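4.2 Deformable parts in simulated pick tasks

All training data for this part of the study came from the Plasero simulator. We generated 2,553 pick attempts with a Franka arm in furnished rooms. Object positions and room layouts were drawn at random, and the same layout could be used with more than one starting pose of the arm. An attempt ended when the target was lifted clear of its support or after 30 seconds of simulated time. 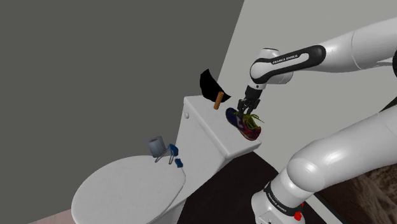 Attempts that timed out were kept in the set and labeled as failures. Early tests without them gave a policy that closed the fingers too soon and did not try again. We did not filter for natural placement either, so household items may end up on any flat surface the sampler finds.

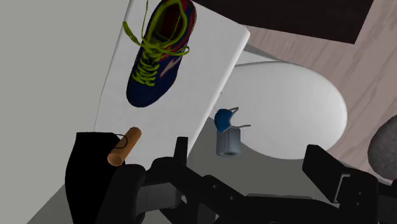
The grasp proposal network takes a single color image and returns a ranked list of contact points. It was first trained on rigid objects from the Pichler set and then tuned on the attempts above. Shoes gave it the most trouble. In the view from the gripper, the bright yellow-green laces stand out strongly against the dark blue upper, and the network tended to rank them first. The collar, which we had expected to be the preferred contact, was usually ranked lower. Masking the laces at training time removed the preference but lowered the scores on other items with cords or straps, so the final model does not use a mask.

Figure 3. Simulated attempt on a sneaker, with the fingertips at the laces. 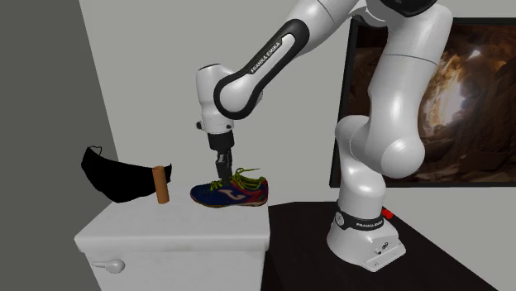 Nasrin Najafi
Corresponding author, Zerico Manipulation Group, Judalham

Contact between the fingers and the laces is handled by a chain of short rigid links, as in the model of Vida (Section 2). The chain can pass through the upper when the fingers close fast. We reduced closing speed for the last 3 cm of approach, and most of these errors went away. The remaining ones were found by hand and dropped before the scores in Table 3 were computed. Friction was the same for all shoe parts, and we did not tune it per object.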